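Sorting tables open at Carkcombe hall
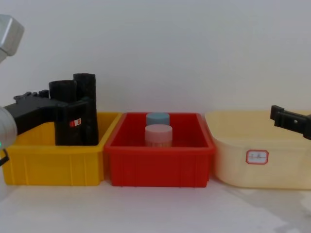
Teodora Vancsik

The sorting of household goods for the Whitcombe reuse fair has started in the old hall at Carkcombe, built in 1870. Yellow and red plastic bins now stand side by side on the table. Black tubes with a foam-like surface are in the yellow one, and small round containers with lids, one light blue and one pink, are in the red.

The fair takes place in March and the organizers hope to collect 1000 items -- small ones are most welcome. Goods can be left at the side door until 2 p.m.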